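Gripper and Controller Evaluation Group
Minutes of the Third Review Meeting

Chair: Nawal Ait Ali
Represented: Hardware, Data Operations, Purchasing, Safety
Apologies: Denex liaison

1. Opening and previous minutes

The chair opened the meeting at 9:30 a.m. The minutes of the second review meeting were accepted with one correction. Under item 4, the fingertip pads on order are the ribbed type and not the flat type. Purchasing confirmed that the order itself was placed correctly.

2. Hand-held grippers

Hardware reported on the comparison of the Stoster and Jurnberg hand-held units. Both were used on the same set of small tableware tasks, with cups and stemmed items placed on the tables of the main room. Operators worked in headsets throughout, and several units were in use in the room at one time. 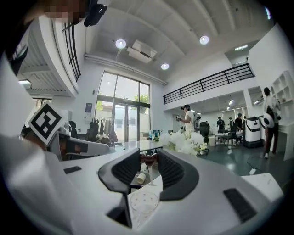
The group recorded 82 grasps per unit. The Stoster unit dropped six objects and the Jurnberg unit dropped seven. The chair stated that a difference of one did not support a choice between the two, and asked that the figure not be quoted in the purchasing request as a finding in favor of either supplier.

Data Operations raised the matter of thin and clear objects. Operators found it hard to judge when the fingers had closed on a stem, and two of them had asked for a stronger trigger response. Hardware replied that the trigger spring on the Jurnberg unit can be changed without opening the housing. On the Stoster unit the housing must be removed and the camera calibration repeated afterward.

Purchasing asked whether the finger pads are interchangeable between the two units. They are not. Separate spares will have to be stocked if both are kept.

Agreed: both units remain in the trial until the next review. Hardware to fit the stiffer spring to one Jurnberg unit and repeat the stemmed items only.

3. Controllers

The Erraji controller was received in two parts and has now been assembled. Hardware noted that the supplied cable is too short for use with a backpack rig and that an extension has been ordered. Pairing with the headset took three attempts on first use and one attempt on each use since. The supplier has been asked for the current firmware notes.

The Denex controller was not tested in this period. The loan agreement has been returned unsigned with a question about liability for damage in transit. Purchasing will answer it.

4. Room and safety

Safety asked that cables on the floor near the tables be taped down or moved to the wall side before each session. The request was made at the previous meeting and was carried out in part. The chair asked that it be added to the opening checklist, with the session lead signing for it.

It was further agreed that persons wearing headsets will not start a task until the session lead has confirmed that the walkway behind them is clear. Visitors may watch from the mezzanine by arrangement with Data Operations.
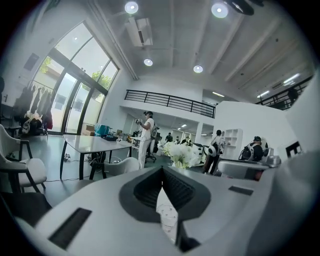

Main room, February

Addendum to the minutes, entered at the request of the chair

Following the meeting, Hardware fitted the stiffer spring and repeated the stemmed items. Operators reported a clearer closing point. Two of them also reported tired hands by the end of the session, and the lead shortened the remaining runs. The results will be presented in full under item 2 of the next agenda.

Purchasing has answered the question from Denex and awaits the signed agreement. The extension cable for the Erraji controller has not arrived.

Actions carried forward

Hardware: written comparison of the two springs, including operator comments.
Data Operations: revised object list, with clear and stemmed items marked separately.
Purchasing: price for spare finger pads, both suppliers.
Safety: updated opening checklist.

Minutes approved for circulation by N. Ait Ali.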